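Chapter 4
Harbor Towns and the Land Behind Them

Why does a town grow where it does? Look at almost any old port on a map and you can start guessing before you read a word of its history. There's a river mouth, or a bend of deep water close to shore, or a long spit of sand that breaks the waves. Those first few facts of geography can shape a place for centuries, and reading them is one of the great pleasures of this subject!

In this chapter we'll spend most of our time in Grendale, a port of the middling sort at the mouth of the Soneck River. You met the Soneck in Chapter 2, when we traced its 342 miles from the hill country down to the coast. Now we finally get to the salt water - and to the people who built wharves, rope yards, fish markets and, much later, an airport and a college on the flat ground beside it.

Grendale has two harbors. The older one, Gethin Basin, is shallow and snug, and for a long time it was all the town needed. Small ships came in on the tide, unloaded salt and cloth, and left with lumber and hides. When ships got bigger the basin couldn't take them, and merchants put their money into a new deepwater dock on the far side of the point. The streets followed the money. You can still see the join today, where the crooked lanes of the old quarter run straight into a tidy grid. 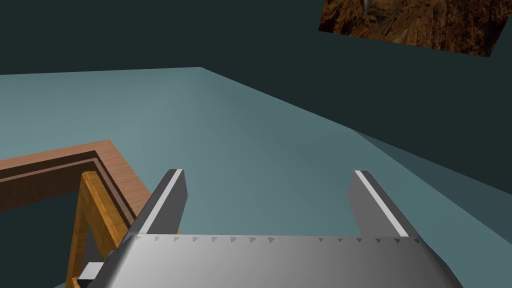 The land behind a port matters just as much as the water in front of it. Geographers call this land the hinterland, and it's a word you'll use a lot from here on. Grendale's hinterland once stopped at the Lusia Hills, a day's ride inland. Then the railroad found a way through at 742 feet above sea level, and farms on the other side began sending their grain to Grendale. Think about that for a moment: the harbor hadn't moved an inch, yet the country it served had more than doubled in size.

We'll look at the port through several pairs of eyes. Morfudd Jarman's letters give us the view from a boarding house on Basin Street, full of gossip and the price of eggs. Iolo Beddoe's pilot logs are drier, but they tell us exactly where the sandbars lay (and how often they shifted, which was a lot).

As you read, keep a map of your own nearest port or river town beside you. Section 4.1 begins with the tides.

Key terms: hinterland, deepwater dock, sandbar, spit, grid plan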